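Undine and the arithmetic of a fair fight

A small studio has rebuilt mobile combat around timing windows, and published the numbers

2020-01-12

Most mobile action games hide their rules. The player taps, a bar goes down, and a number floats off the top of the screen. Whether the number was large because of skill, equipment or a dice roll in the background is rarely clear, and in many free games the lack of clarity is part of the business. Undine, the third release from the studio Tastar, takes the opposite line. Every attack in the game has a printed start-up time, an active time and a recovery time, and all of them can be read from the pause menu.

The game is a one-on-one fighter with a light exploration layer. The player controls a single character through a flooded city, meets opponents at fixed points and fights them on a flat stage. There are 277 separate moves across the whole roster, counting throws and counters. Each is built from the same parts: a delay before it can hit, a period during which it can hit, and a period in which the attacker is exposed.

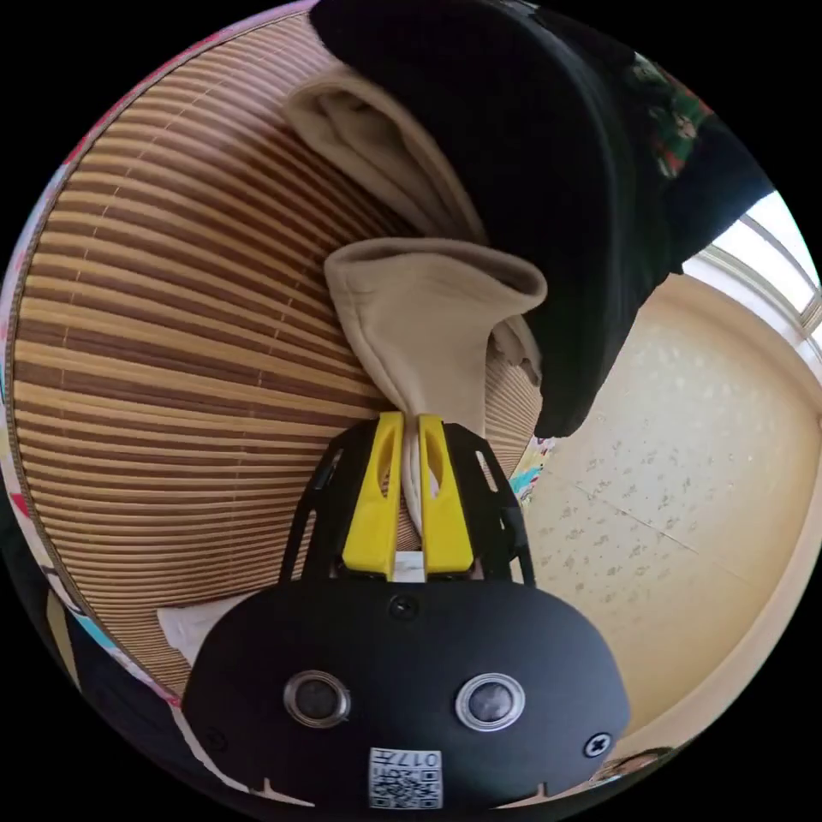
Yellow fingers close together above the black housing, label at the base.

Malsha Sikder, who leads design at Tastar, began with the exposed period. In her view, most touch-screen fighters fail at recovery. If an attack can be cancelled into another attack at any moment, the best plan is to press quickly and keep pressing. Undine allows a cancel only in the first part of recovery, and only into a move of a higher class. A light attack can lead to a medium, and a medium to a heavy. A heavy leads nowhere, and if it misses the opponent has a free hit.

"We tested it with cancels everywhere," Sikder says. "People liked it for an evening. Then they found the one sequence that beat everything and stopped using the rest."

The timing windows were set on a desktop build first and then widened for phones. A touch screen adds delay between the finger and the result, and the amount varies from one handset to another. The studio's answer is a short calibration routine on first launch. The player taps along to a moving marker, the game takes 50 samples, throws out the slowest and fastest, and shifts its input window to match. The routine can be repeated from the settings page, and it should be after any change of device.
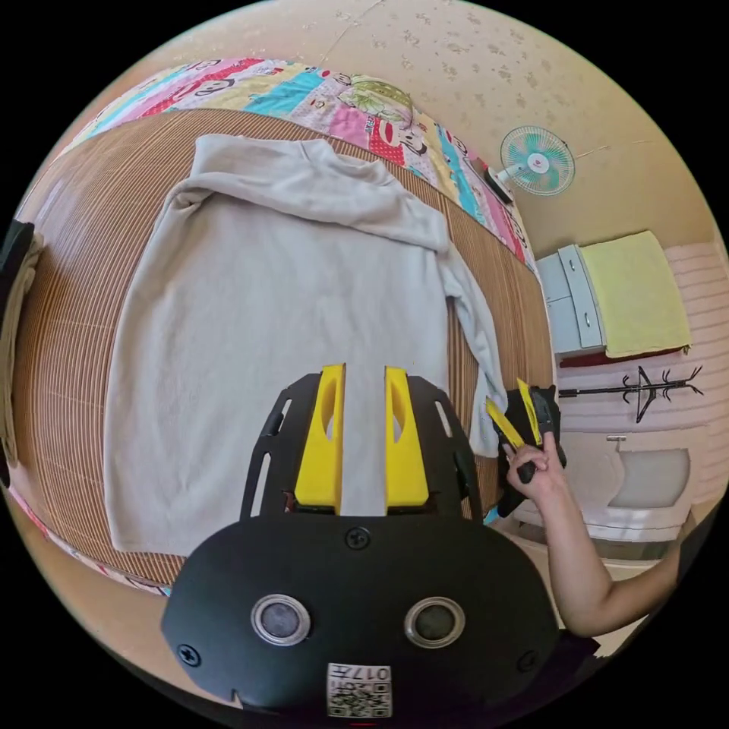

Calibration has a cost. Two players with different offsets are, in a strict sense, playing by slightly different clocks. In single-player modes that does not matter. In versus mode it could, so Undine sends both offsets at the start of a match and applies the larger to both sides. The player on the faster device gives up some sharpness. Tae-yang Song, the studio's network programmer, accepts that this annoys the people who have spent most on their phones.

Song also wrote the rollback system, under the internal name Moon. When a remote input arrives late, the game steps back to the point at which it should have been applied and runs forward again to the present. The approach is well established on consoles. On phones the difficulty is heat. Running several steps of simulation inside one drawn step makes the processor work hard in bursts, and after long sessions the device slows itself down. Moon limits the depth of any single correction and, once that limit is reached, pauses both players briefly.
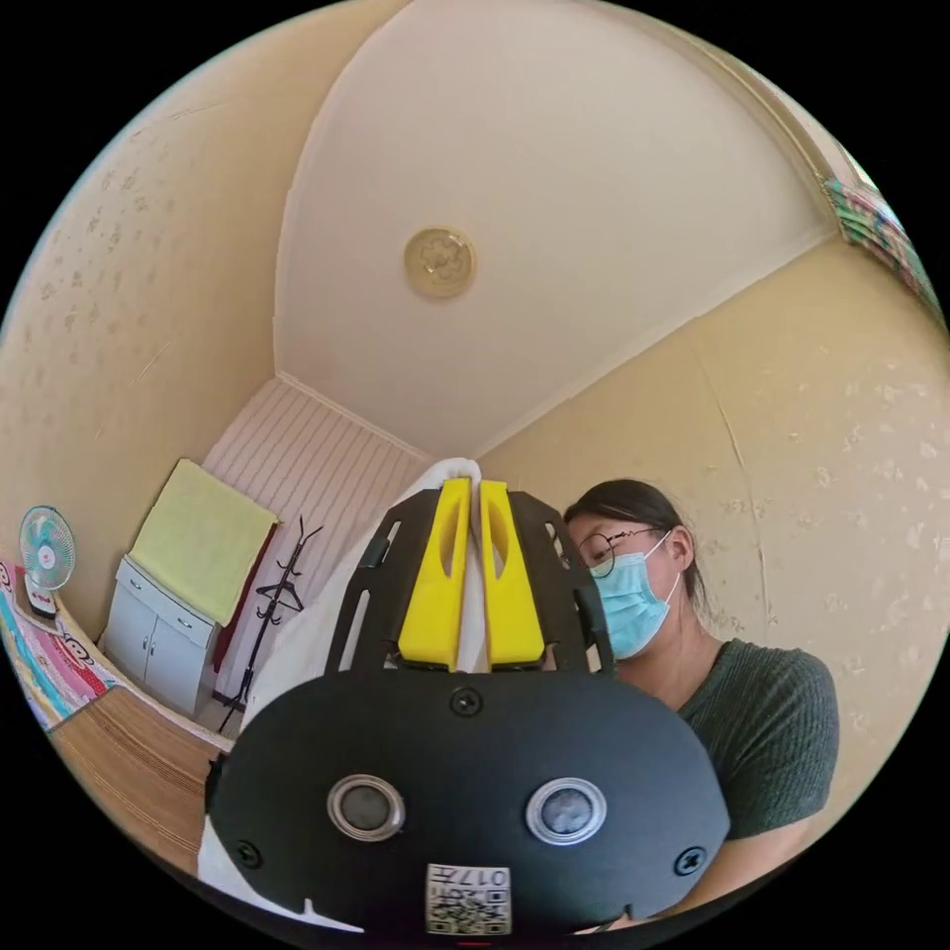 The effect on play is small but can be felt. On a home connection I noticed pauses in perhaps one match out of several. On a train they were frequent enough that I went back to the story mode.

Story mode is the weaker half. The flooded city is well drawn and the water levels rise and fall between chapters, opening and closing routes, but the map is mostly a way of spacing out fights. Opponents are drawn from 25 base fighters with altered move lists. The altered lists are the interesting part. An enemy that used a slow overhead strike in one chapter may return with a low sweep on the same opening pose, and the player has to learn to wait for the second part of the animation before choosing a block. The computer opponents do not read inputs. They work from the same visible states as the player, with a reaction delay that shortens at higher settings.

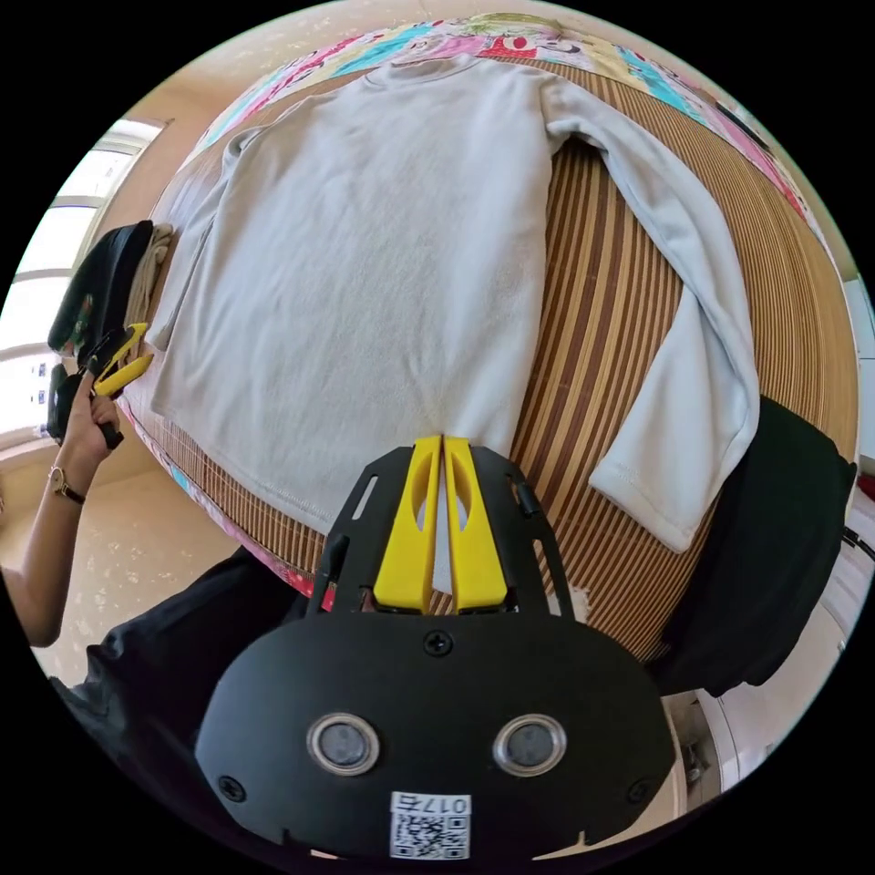
Growth between fights is kept narrow. Characters do not gain health or damage. They gain slots, up to 3 for each fighter, and each slot holds a change to one move: a longer reach for a slower start, for instance, or a safer recovery for less push. Every change is a trade, and the pause menu shows the figures before and after. No slot can be bought with real money. The game is sold at a single price, with costumes offered separately.

A comparison with Onda, Tastar's previous fighter, is useful. Onda used swipes for attacks, with the direction of the swipe choosing the height. It looked good in trailers, but diagonal swipes were misread often enough to lose matches. Undine uses four fixed buttons and a floating stick, and the buttons can be moved and resized. Swipes survive only for throws, where the direction decides which side the opponent lands on.

Some faults remain. The training mode records a single dummy action, so a sequence with two possible endings cannot be practised. The text in the move list is too small on older phones. Matchmaking sorts by region and then by win rate, and it does not yet take the connection type into account. Song says a filter for wired and wireless play is being tested, along with a second recording slot for the dummy, and both are planned for the April update.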